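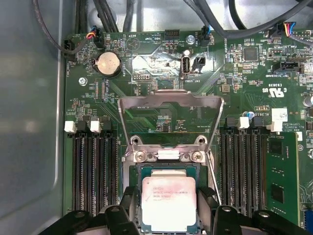
CPU載せ替えの中古デスクトップ、サーリネンが発売へ　保証は2年、肝心の数字は出ず

2023年8月7日

ストルトビル（Stoltville）で中古パソコンの再生販売を手がけるサーリネン（Saarinen）は、企業から引き取ったデスクトップ機のCPUを載せ替え、「ジンドウ（Zindow）」の名で販売すると発表した。初回の出荷は400台。予約は同日から受け付け、届くまでに4週間かかる。保証期間は2年となっている。

発表文の見出しには「新品を買う理由がなくなる」とある。ずいぶん大きく出たものだ。中身を読むと、することは限られている。引き取った本体を開け、元のCPUを外し、別の機械から取り出した上位のCPUを載せ、古い熱伝導グリスを拭って塗り直し、冷却部品を戻して起動を確かめる。自作パソコンに親しんだ人なら休日の午後にやっているような作業で、目新しい技術が使われているわけでもない。

もちろん、それが悪いという話にはならない。事務用の古い機械が倉庫に積まれたまま捨てられるよりはよほどましだし、作業場での仕事そのものに文句をつける気もない。気になるのは、発表文が約束していることと、実際に示された資料との間にかなりの隙間があることだ。

まず性能である。同社は「体感速度が大きく向上する」と書くが、載せ替えの前後を比べた測定結果はどこにも載っていない。営業担当のアルヴォ・パルタネン氏に尋ねたところ、「お客様の使い方によって差が出るため、数字を出すとかえって誤解を招く」との返事だった。使い方で差が出るのはどの製品も同じだろう。同じ機種、同じメモリー、同じストレージでCPUだけを替えた結果を一つ出せば済む話で、それが出てこない以上、「大きく」がどの程度の大きさなのか読者は判断のしようがない。

しかも、古い事務機の遅さはCPUだけで決まるものではない。表計算とメールと会議ソフトを開きっぱなしにする職場なら、メモリーの増設やストレージの交換のほうが先に効くことも多い。ジンドウの標準構成では、メモリーもストレージも原則として元の機械のものを使う。増設は有料の追加項目で、価格は個別見積もりだという。

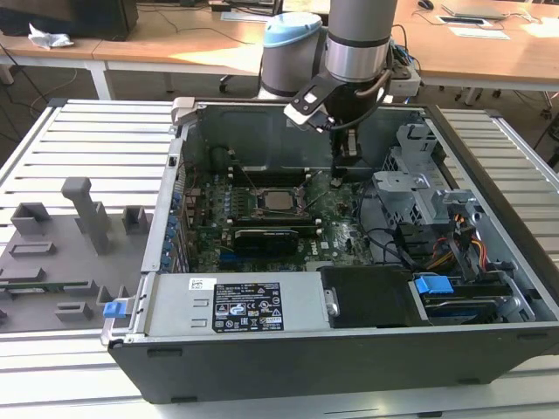 側板を外して横に寝かせたデスクトップ機。緑色の基板の中央、ソケットにCPUが載っている。

次に、載せるCPUの素性だ。発表文には「業務用の高信頼プロセッサーを厳選」とあるだけで、何を基準に選んだのかが書かれていない。サーバーから外した中古のCPUが市場に多く出回っているのはよく知られた話で、同社も仕入れ先の一部がそうした解体品であることは認めている。CPUは可動部のない部品で、丁寧に扱われていれば中古でもそう簡単には壊れない。それでも、前の職場でどれだけの時間、どんな温度で動いていたのかは、買う側にはまず分からない。

本体との相性も気になる。ソケットの形が合うからといって、どのCPUでも動くわけではない。基板側のファームウエアが対応している必要があり、電源と冷却にも余裕が要る。事務向けの筐体は元の構成に合わせて設計されており、発熱の大きい石を載せればファンの音が変わることもある。静かな事務室で一日中隣に置く機械なら、速さより先に苦情が出るのはそちらかもしれない。

技術責任者のレンピ・イコネン氏は、この点についてはパルタネン氏より率直だった。「載せ替えられる本体の機種は限っている。対応表にない組み合わせは受けない」と話す。対応表を見せてほしいと頼むと、公開の準備中だという。予約の受け付けはもう始まっているのだが。
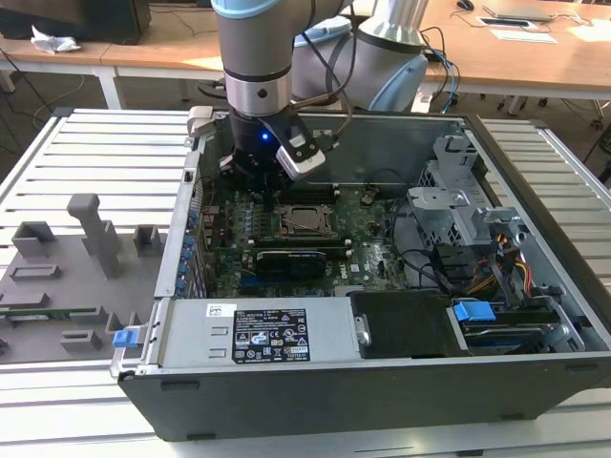
作業の手順について、イコネン氏が最も気を使うと語ったのはソケットの扱いだった。レバーを起こし、押さえの金具を開け、向きを合わせてまっすぐ下ろす。接点を傷めれば、CPUの不良よりも厄介なことになる。基板ごと取り換えるしかない場合があるからだ。では、その確率はどのくらいなのか。試作段階での不良率を聞いたが、これも「集計中」との答えだった。

保証の書き方にも注意したい。2年という期間だけを見れば、中古機としては長い部類に入る。ただし約款を読むと、対象は「当社が交換した部品およびその取り付けに起因する故障」とされている。電源ユニット、ハードディスク、拡張カード、冷却ファンなど、元から付いていたものは含まれない。古いデスクトップで先にくたびれてくるのは、たいていこの外された側の部品だ。電源が落ちて動かなくなったとき、購入者が「保証付きの機械を買ったはずだが」と電話をかけてくる光景は容易に想像がつく。

さらに、起動しない原因が交換部品にあるのか、元の部品にあるのかを誰が判定するのか、約款には「当社の診断による」とあるだけで、診断の送料が購入者の負担になる場合もあると小さく添えられている。

市内の会計事務所で機器の調達を受け持つマドゥ・チャウダリー氏は、見積もりを取ったものの発注は見送ったという。「本体価格だけなら悪くない。メモリーの追加と送料を足して、電源が保証されないと分かったところで手が止まった」。同氏の事務所では、今ある機械のストレージを交換してもう少し使う方向で検討しているそうだ。

一方、好意的な声もある。修理店を営むイム・ジフン氏は、部品を生かしたまま回す業者が増えること自体は歓迎すると話す。「うちに持ち込まれる機械の中にも、本体はしっかりしているのに遅いというだけで処分されるものがある」。もっとも、同氏も個人客にはまず掃除とグリスの塗り直し、それからストレージの確認を勧めていて、CPUの載せ替えを最初に提案することは少ないという。

環境面のうたい文句はどうか。サーリネンは、ジンドウの購入が「廃棄物の大幅な削減」につながるとしている。引き取った本体を再び使うのだから、その分の廃棄が先に延びるのは確かだ。しかし外した元のCPUがどうなるのかは書かれていない。パルタネン氏によると、使えるものは部品として売り、売れないものは回収業者に渡す。どちらがどれだけあるのかという記録は、やはりまだない。

同社には前例もある。1月に始めた法人向けの保守契約「サーネル（Sarnell）」も、発表時には「すべての中古機に対応」と宣伝されたが、後に対象機種の一覧が付き、古い型のいくつかが外れた。契約済みの客には返金したと同社は説明している。対応としては妥当だろうが、最初から一覧を付けておけば起こらなかった返金でもある。

代表のカレヴィ・スオミネン氏は、こうした指摘に「慎重な意見があることは承知している。使ってもらえば分かる」と述べた。初回分が順調に売れれば、次は800台近くまで増やしたい考えだという。

使えば分かるというのは、裏を返せば買うまで分からないということでもある。急ぎで台数をそろえる必要がないのなら、対応表と測定結果が出るのを待っても遅くはない。予約を入れる場合は、手元に届く本体の機種名、載せられるCPUの型番、標準のメモリー容量を書面で確認し、電源ユニットの扱いも一緒に聞いておくとよい。予約の取り消しは出荷の連絡が届くまで可能で、その場合の手数料はかからない。対応表は同社のサイトで公開される予定だが、時期は明らかにされていない。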